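Unit 4: Sorting and Laying Out a Small Kitchen
Handout 2, table stage
Fletcher Ruawai, July 2022

4.1 Purpose of the table stage

Before anything goes back into a cupboard, the contents of the work surface are put into groups. The Likov method taught in this unit uses three: vessels (plates, bowls, mugs), preparation items (colanders, sieves, boards) and food. Appliances such as a toaster oven stay where they are and set the limit of the working area.

A pale, plain surface is preferred. Items should lie apart from one another, so that each can be picked up without moving its neighbour. An item resting on or in another is recorded under its own group: a ketchup bottle lying on a plate is food, and the plate is a vessel. The same applies to a strawberry in a bowl and a strawberry next to it. Both are food, and they go to the same place.
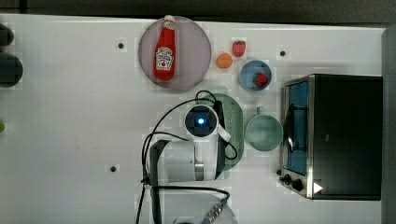
4.2 Order of work

Clear the food first. Fruit is gathered into one bowl. Bottles are stood upright with the cap on, away from the edge. Vessels follow, largest first. A large round plate forms the base of the stack; small bowls go on top. Mugs are kept out of the stack and set in a row with the handles pointing the same way.

Colanders are put away last. An oval colander takes up more shelf length than a round one and should be measured along its long side, including the rim.

4.3 Recording

Use the Panderum sheet. Enter the item, group, colour and final position. Marks for this exercise: up to 19 out of 100. Incomplete sheets are returned unmarked.

Reading for next session: Zinchenko, section on shelf depth, p. 76.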